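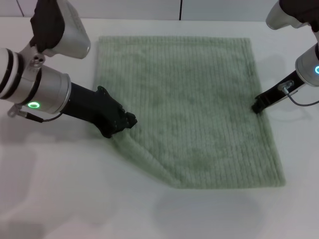
How to tell if a robot can really fold your towels

I get asked a lot whether machines can do the laundry yet, and my answer is always "which part?" Washing, sure, we've had that forever. Folding is where it gets fun! Cloth doesn't hold a shape, so before an arm can fold anything it has to find the edges. A plush green towel flat on a white table is a pretty friendly start, and even then there's a corner bunched up near one of the grippers that has to be dealt with somehow. You and I would smooth that out without looking.

So if you're watching a demo (I went to one in Palolthorpe in November and have been hooked ever since), try my little test.

First, look at how the towel arrives. Laid out flat is the easy version. Ask if they'll run it again from a crumpled heap, straight out of a basket.

Next, time it. Start your clock when the arms first move and stop it when they let go for good. My kid folds a bath towel in 11 seconds, badly. If the robot needs more than 2 minutes, that's fine for a lab and no good for a Saturday's worth of wash.

Then ask for 7 towels in a row with no one stepping in. A hand reaching over to straighten a corner counts as a miss, so write it down.

Now swap the towel. Bring your own if they'll let you! Thin dish towels slide around, thick ones spring back open, and anything with a fringe is a mess. My friend Toshiko Fukuda brings a fitted sheet, which I think is just mean.

Last, check the stack. Pick it up and carry it across the room. If it falls apart before you get to the shelf, you'll be folding it all over again.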